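Sorting the junk bin: one big bin or small ones?

korkisside
Posted October 16, 2022
I keep odds and ends in one large gray bin on the table. My sister says small boxes with labels are better. What do you all use?

benetti47
One bin. Sloping sides are good, small stuff slides back to the middle. 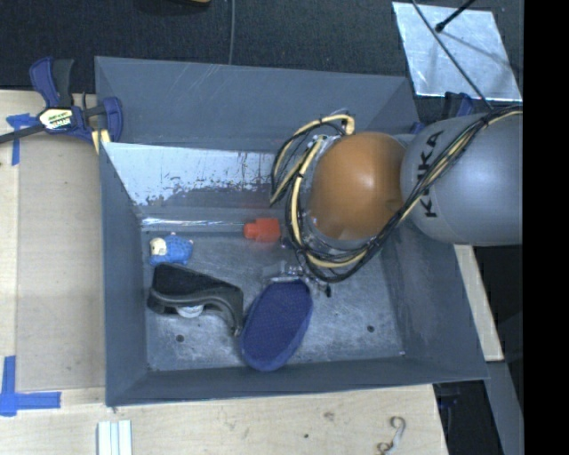 I go through mine every February and get rid of whatever I haven't touched. Takes 15 minutes.

uyen_p
Disagree. Toys should not be in with desk things and brushes. I have seven shoe boxes and can find anything.

benetti47
Seven boxes is seven places to look.

uyen_p
Not if you label them.

korkisside
I might try two, toys in one and the rest in the other. Will need a second bin.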